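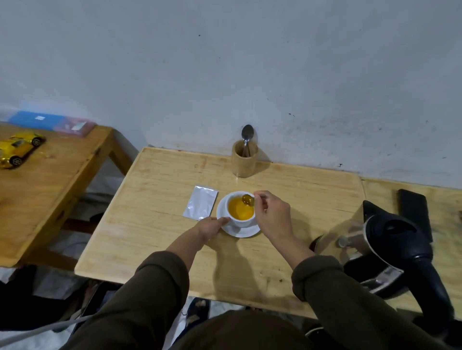 Zusthorpe Bindery – Repair Bench Notebook

June, 8:40 am

Plenescombe ledger, continued. Out of the press overnight and looked at under the window before the lights went on. The spine linings have come off clean except for one patch near the tail, where the old animal glue is thick and brown and goes right down between the sections. I put a poultice of methyl cellulose on that patch and covered it with polyester film. Will scrape with the bone folder once it has softened, not the knife. The knife took a sliver out of a fold last month and it took longer to mend than the glue took to come off.

Collation is done. 219 leaves, which agrees with the penciled note inside the back board, so nothing has gone missing between the last rebinding and now. The last gathering is out of order. The sewing holes match the present order, so it was sewn that way. I've left it and put a note in the folder. The owner should decide whether we put it right.

Condition, for the folder:
Text block sound, paper strong, rag, slight yellowing at the fore edge.
Old mold stain on the lower corner of the first gatherings, dry and inactive. Brushed outdoors.
Iron gall ink throughout. Haloing on the heavy downstrokes, no losses yet. Keep water away from written areas.
Sewing broken at the head kettle stitch and loose along most of the spine.
Front board detached. Back board holding by two cords.
Leather powdery on the spine, fair on the sides.

10:15

Poultice off. The glue came away in strips with the folder, and the last of it with a cotton swab barely damp. Folds under it are weak but whole. Let them dry under blotter and a light weight.

Started guarding the outer folds of the worst sections. Using the thin kozo tissue for the inside of the fold and the middle weight for the outside. Tested both against the paste again because the new bag of wheat starch from Vukčević behaves differently from the old one. It thickens sooner and sets firmer. At the usual proportion it was too stiff to push through the sieve after cooling. I cut it with water to a thin cream and it brushed out well. Whoever cooks next should start at one part starch to four parts water and expect to thin it a good deal for tissue work.

Put the old label on the old jar. There was some confusion over which was which and I would like to avoid a repeat.

Tissue strips: torn along a water line, not cut. The feathered edge disappears once it is dry. Paste the strip on glass, lift with tweezers, lay on the fold, tamp with a dry brush, then nonwoven, blotter, board and weight. Change the blotter once after a few minutes. I skipped the change on one section to see if it mattered and the paper cockled along the gutter. It flattened again with a second pressing, but it does matter.

12:30

Cloth samples came. The Willine buckram is closer to the old color than I expected, in the darker of the two browns. It turns in well on a sharp corner and the paste doesn't strike through. The finish shows fingermarks, though. Rubbed a piece with a dry cloth and they mostly went. I would use it for the slipcase and leave the book itself in leather. The lighter brown is too red. Filed both swatches in the sample drawer with the date of the catalog.

Cups on the small pine table only, please, and keep the benches for work. The ledger bench in particular, while the text block is open.

1:45 pm

Sewing supports. The original was sewn on raised cords and I want to go back to that. Looked out the linen cord and tried three thicknesses against the old grooves in the board. The middle one seats properly. The thin one rattles and the thick one would mean enlarging the lacing holes, and I won't do that to the back board when it has come this far intact.

Thread: the 18/3 linen, waxed lightly. The sections are fat and there are a lot of them, so swelling at the spine will be an issue. The finer 25/3 might be the better choice. Sewed a dummy with each from scrap of the same thickness. The heavier thread gave a spine that was visibly wedge shaped even after knocking down. The finer gave a slight swell that would round nicely. Going with the finer.

Frame set up at the far end of the bench. One of the wooden screws is sticking again. Rubbed candle wax on it and it turns, but the thread is chipped and it will need replacing before the next big book.

3:50

Guarding finished as far as the fourth section. Slower than I hoped. The inner folds need less than the outer ones, so the pace should pick up from here, and nothing past the middle of the book seems to have been touched by the damp.

Pared a test piece for the new spine. The skin is a bit spongy on the flank – cut from nearer the backbone next time. The spokeshave blade was dull and dragged. Stropped it, no real change, then took it to the fine stone and it was fine.

To do:
Finish guarding.
Ask the owner about the last gathering.
Order the finer thread, only one reel left.
Order a screw for the sewing frame.
Cook fresh paste in the morning, small batch. What is in the dish now won't keep in this heat.
Find the missing backing board. It was under the nipping press in May and is not there now.

Text block wrapped in tissue and back in its box, lower shelf. Detached board is in the same box on the left side, face up, with the loose leather fragments in an envelope on top of it.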